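衣類の交換会と洗濯表示 町の暮らし調べ 実習報告

はじめに

わたしたちの班は、学校と交流のある町ジルホルムで開かれている衣類の交換会を題材に選びました。最初は「古着の値段」を調べるつもりだったのですが、先生に相談しているうちに、値段のつかない服のやりとりのほうがずっと面白そうだという話になり、少し遠回りをしてこのテーマに落ち着きました。遠回りの分だけ準備の時間は短くなりましたが、班の全員が今でもこの題材にしてよかったと思っています。

調べた方法

交換会は8月の午前中に、プルトン通りの集会室で行われました。わたしたちは受付の手伝いをさせてもらいながら、持ちこまれた服の素材、洗濯表示の有無、持ち主がその服を手放す理由を記録用紙に書きとめました。用紙は学校で作ったものですが、「理由」の欄がせますぎて、途中から裏面に書くことになりました。話しはじめると皆さん思い出がたくさん出てきて、三行ではとても足りないのです。これから同じような調査をする班があれば、理由の欄は思いきって広くとることをおすすめします。

結果

この日に記録できた服は199点でした。そのうち20点は洗濯表示が切りとられているか、文字がうすくて読めませんでした。首すじにあたってちくちくするから切った、という理由がいちばん多く、わたしも家で同じことをしているので、聞きながら少し恥ずかしくなりました。表示のない服は、引きとる側が洗い方に迷うため、最後まで台に残りやすい傾向がありました。

手放す理由では「サイズが合わなくなった」が圧倒的でしたが、「色が似合わなくなった」という答えも8件ありました。似合わなくなるとはどういうことなのか、帰りのバスの中で班の意見が分かれ、結論が出ないまま終点に着いてしまいました。明るい色の服は若い人が選ぶものだと思いこんでいたのですが、交換会では年配の方が真っ先に手にとる場面もあり、こちらの予想はずいぶん外れました。

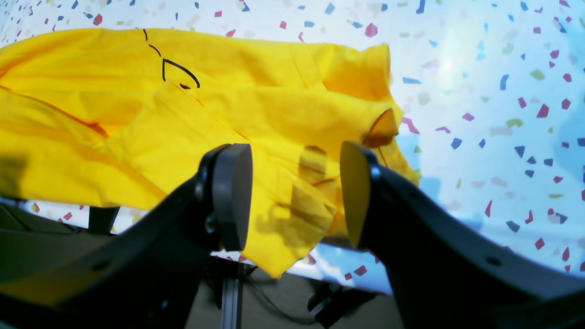

ドゥダーシュさんからは、色よりもまず布の厚みを確かめてほしい、という意見をいただきました。厚みがわかれば乾くまでの時間も見当がつくし、冬に重ね着できるかどうかも決まるのだから、記録用紙に欄がないのはもったいない、とのことです。たしかにそのとおりで、わたしたちの用紙には厚みの欄がありませんでした。素材の名前さえ書けば十分だと考えていたのですが、同じ綿でも夏物と冬物ではまるで手ざわりがちがいます。

考察

洗濯表示が読めない服をどう引きつぐかについて、班では三つの案を出しました。一つめは、持ち主に家での洗い方を小さな紙に書いてもらい、安全ピンでとめておく案です。二つめは、受付で素材を聞きとって札にする案、三つめは、交流誌「ゾンドゥダーノ」に洗い方の相談らんを作ってもらう案です。話し合いの結果、いちばん手間の少ない一つめを次の交換会で試させてもらうことになりました。紙の大きさは名刺くらいがよいという人と、もっと大きくないと字が書けないという人がいて、これはまだ決まっていません。

反省と今後の課題

記録の取り方が人によってまちまちで、「混紡」と「まぜ織り」が別のものとして集計されていたことに、まとめの段階で気づきました。数えなおしに放課後を二回使いました。次は記入のきまりを先に一枚の紙にまとめ、厚みの欄も加えます。それから、受付の机が暑い窓ぎわだったので、飲み物を多めに持っていくことも、班のノートに大きく書いておきました。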